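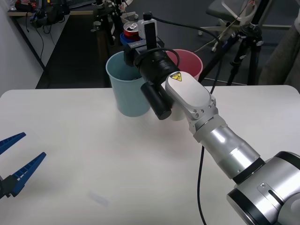 Ylva Myklebust thinks the old coalition would have fallen by August even without the harbor vote. She told me so at breakfast, while I was still looking for my notes, and I wrote it on the back of the parish list so I would not lose it. Her view is that the two parties had stopped talking in the spring and the vote only gave them a date.

I don't agree. I was in the gallery at Trunau the night it went through, and up to the break they were still trading amendments. Mansa Agbenyega kept a tally in her school notebook. The bill passed by 3. She still has the notebook and is going to lend it to me.

Spent the morning on the returns for the Saithong district. The printed count gives the Farmers' List 2,345 and the clerk's handwritten sheet gives 74 fewer. I went over both columns twice. I think the late box from the ferry landing was added to one and left off the other, but I need the signed cover sheet to be sure.

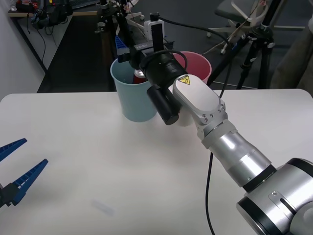 The cover sheet should be in the county archive, where the election papers are boxed by ward. I wrote to Pornthip Ruangrit and asked her to pull the three wards along the river first. If the ferry box is listed there, the printed count stands and I can finish the chapter.

Lunch late, soup and bread. Yupin Chantharasri called at two about the anniversary talk. She wants it kept to 40 minutes and wants something on the women who ran the polling stations. I have very little on them. Two names and a pay slip. I said I would ask Mansa, whose aunt ran one.

Read over chapter 10 after supper. The part on the no-confidence debate is too long and the speaker's ruling comes in before I have said who the speaker was. Moved it down a page. Cut the paragraph on the budget.

Need to buy stamps. Also return the two bound volumes of the council minutes before they send another notice.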